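2021-02-14

Dry enough to work outside today, so I got going on the side path. Mark Anthony Abella came over after breakfast with his plate compactor and we ran it over the base twice. The low spot by the downspout still held a puddle from the week, so I dug it out, filled it with crushed stone and ran over it again.

I had ordered 454 pavers from Dekard and the last pallet came with a corner crushed. Fifteen of them are no good for anything but edge cuts. I called and they said they would send replacements in March, which is later than I want. I can start at the gate and work toward the back steps and leave the end open.

Laid the first stretch before lunch. Sand screeded with the two pipes and the long board. The string line moved once when the dog went through it and I had to lift a row and set it again. I am using the running pattern and not the herringbone. Fewer cuts, and it matches the patio closely enough.

Virgilio Pangilinan stopped by to look at the retaining wall. He thinks the second course leans out and should be pulled before I put the cap on. I put the level on it and he is right. That means taking down most of the left side. He wants $200 to help for a day and I said yes.

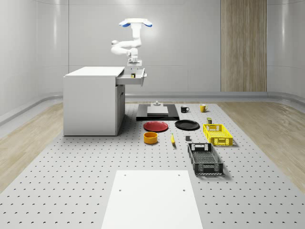
The edge restraint spikes ran out with six feet still to do, and the store had closed by the time I checked. I looked for the leftovers from the patio job and couldn't find them in the shed or the truck. I need one place for small hardware. A plain white cabinet with a flat top and a drawer that pulls out to the side would do, with the drawer for spikes and chalk line and the top for setting down the level. I could put it by the back door.

Knees sore. Covered the sand with the blue tarp and put bricks on the corners. Tomorrow: spikes, more joint sand, call Virgilio about which day.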